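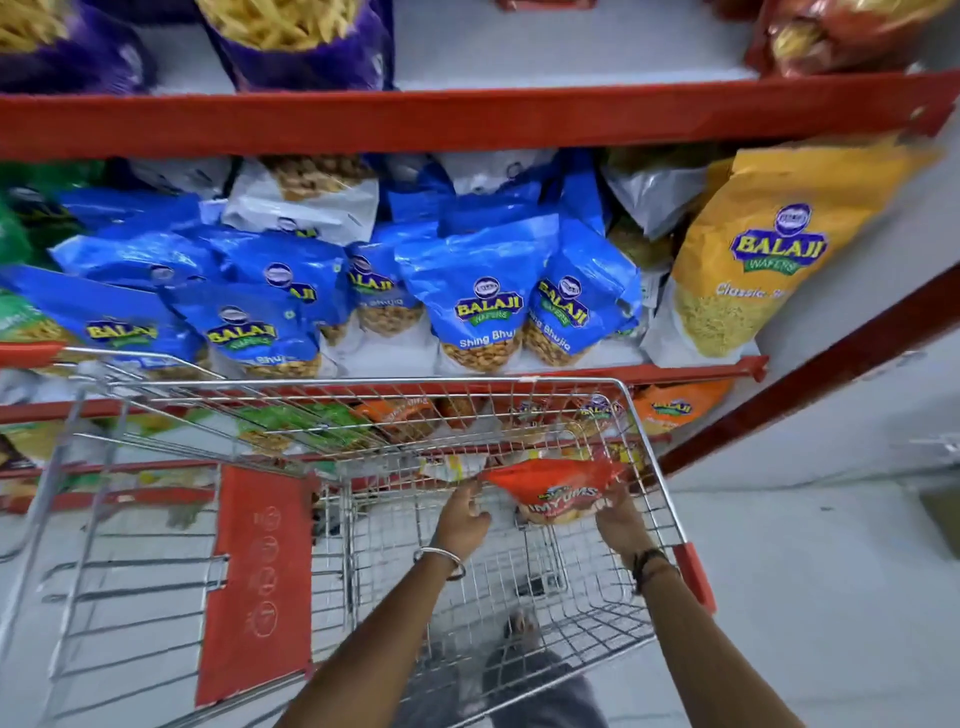
Snack aisle, one red packet of YUMMS in the trolley

trolley_dodger
Posted 18:42
Has anyone else done the sums on the Ristonora points scheme? They've put posters up saying members "save on every shop". I've kept my receipts since November and I have 2,703 points. You need 800 for a voucher, and the voucher is worth 4 pounds. So that's three vouchers, twelve quid, for months of shopping. I'd get more looking down the back of the sofa.

Emmett Van Dusen
Posted 18:57
Twelve quid is twelve quid. You were going to buy the food anyway.

trolley_dodger
Posted 19:03
Was I though? Half of those points came from "bonus" items. I don't normally buy crisps and I've had them every week since I joined.

marrowfat
Posted 19:20
Check the shelf prices as well. The member price on the Ambrosio coffee is what everybody paid last summer. They put the ordinary price up and called the old one a discount. I've got the old receipt if anyone wants to argue.

Emmett Van Dusen
Posted 19:26
Everything's gone up since last summer. One jar of coffee doesn't prove anything.

marrowfat
Posted 19:31
Five things, then. Coffee, washing powder, tinned tomatoes, the big oats, cat food. Same story with all of them.

Kosmas Raptis
Posted 20:08
I used to work on the tills at a different chain and the card there was mostly about knowing what people buy and when. Not saying it's sinister. But I wouldn't expect a shop to hand out money for nothing.
Marrowfat, were those all the same size packs? Oats went from a kilo to 750g where I shop.

marrowfat
Posted 20:15
Didn't check the oats. The rest, yes.

Emmett Van Dusen
Posted 20:22
So it's four.

pegbag
Posted 21:40
Do the points run out? My sister lost hers after a year and the help desk told her it was in the terms. I can't find it in the terms.

trolley_dodger
Posted 21:52
Page two, under "Your balance". Twelve months from the date of each shop. I'm cashing mine in this week and then the card's going in the drawer.

Emmett Van Dusen
Posted 22:01
See you in the crisps aisle.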